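Gomier Interval Log - data card

Version 2

Summary

Gomier is a table of interval training records from amateur rowers using indoor rowing machines. Each row is one work interval and the rest that followed it. The set was put together to study how pace falls away over a session, and how far heart rate comes back down between efforts. It holds 475 sessions in the main split and a smaller held-out split described below.

Maintainer: Philomena Owusu

Contents

sessions.csv - one row per session, with the plan code, the machine's drag setting and the rower's code
intervals.csv - one row per interval
plans.csv - the plan codes and what each one asks for
notes.txt - free text left by rowers, with names and places taken out

Fields in intervals.csv

session_id: string, joins to sessions.csv
interval_no: integer, starts at 1
work_s: length of the effort in seconds
rest_s: length of the rest in seconds, blank on the last interval
dist_m: metres covered during the effort
rate_spm: mean stroke rate, strokes per minute
hr_end: heart rate at the end of the effort
hr_rest: heart rate at the end of the rest, blank if no strap was worn
effort: rower's own score, 1 to 10

Collection

Sessions were logged at two clubs, Clurine and Meléndez, between October and April. Rowers followed one of the plans in plans.csv and exported the machine's file afterwards. Effort scores were typed in by hand on the same day. Clurine rowers wore chest straps throughout. At Meléndez straps were optional, so hr_end and hr_rest have more gaps there.

All rowers were over 18 and gave written consent. Rower codes were assigned at random and the key has been destroyed. Age is stored as a band. Body weight was collected in version 1 and has been dropped, as it made some rowers too easy to pick out in the smaller age bands.

Cleaning

Intervals shorter than 20 seconds were removed. Most were false starts. Distances above 625 metres in a two-minute effort were checked against the raw file and kept only where the stroke data agreed. Heart rates that stayed on one value for a whole interval were set to blank. Nothing has been filled in or smoothed.

Stroke rate is the machine's own mean. It differs slightly from a mean worked out from the raw strokes, mainly on short efforts where the first few pulls are quick.

Splits

The main split is for fitting and the held-out split is for testing. No rower appears in both. Please do not re-split by session - the same person's intervals look very much alike, and scores will come out too high.

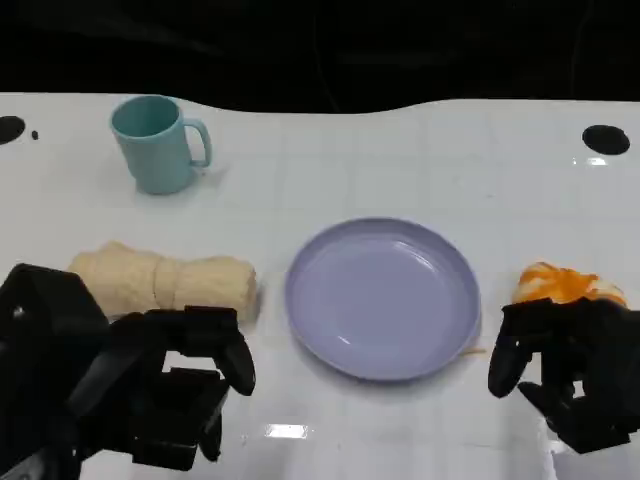 Loading

The files are UTF-8 with commas as separators and a full stop for the decimal point. Blank means missing. The Zomitz reader loads all three tables and does the joins, but any CSV reader will do. Read session_id as text, or the leading zeros will be lost.

Known problems

Plan code P4 was changed in January, when its rest was cut from 120 to 90 seconds. Older sessions keep the code P4a.
The drag setting is missing for one machine at Meléndez.
Effort scores bunch at 7 and 8. Treat them as ranks within a rower and avoid comparing them between rowers.
A session stopped early is marked in sessions.csv with complete = 0, with no reason given.

Not suitable for

Setting training loads for individuals, or any medical use. There are no juniors in the data and few rowers over 60.

Changes since version 1

Body weight dropped
P4 and P4a separated
400 intervals with stuck heart rates corrected to blank

Corrections should be sent to the maintainer with the session_id and the interval number.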